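The Small Joy of a Drinks Table

Give me a plain white table, a stack of paper cups and a few cold bottles, and I'm happy for an afternoon. I've been to parties with ice sculptures (one, in Donville, had a swan!) and what I remember from that one is still the folding table by the back door, where everybody poured their own and stayed to talk.

I started paying attention to drinks tables in May, when our block in Langlois held its spring lunch and I was put in charge of cups. Cups! I had no idea there was so much to think about. The party store on Jollach Street had 52 different kinds on the wall, striped and dotted and gold-rimmed, and I stood there far too long before walking out with the solid colors. I'd buy them again tomorrow. A solid color gives the table a bit of cheer and leaves the drinks to do the rest.

Color helps people keep track of their cups, too. Hand your aunt a green one and your neighbor a gray one and both of them have a fighting chance of finding it again after the cake comes out.

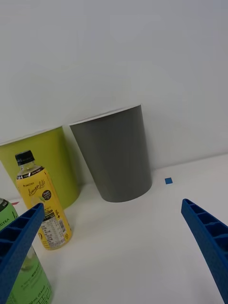

Lime green and gray paper cups against a white wall, with a bottle of Lemon Lite out in front.

I love that pale yellow next to the lime. Lemon drinks are my favorite thing to put out, partly for the taste and partly for how they look in a clear bottle, especially somewhere with white walls. You hardly need flowers. Leave the labels on, by the way. I used to pour everything into pitchers, which looked lovely and meant I spent the whole lunch answering the same question about sugar.

As for the order of things, I like cups at the back and bottles at the front, with enough bare table beside them to set a cup down and pour. People will put their phones there. Let them.

Buy more cups than you have guests. I go for three per person at a long lunch, and whatever is left goes in the hall closet for the next one. Ondau, the little paper goods shop out past the library, sells them in short sleeves, so you can mix colors without bringing home a mountain of each. Last time I came back with orange and a deep navy, and I'm already wondering what to pour next to them. Iced hibiscus, I think, and maybe something with pear.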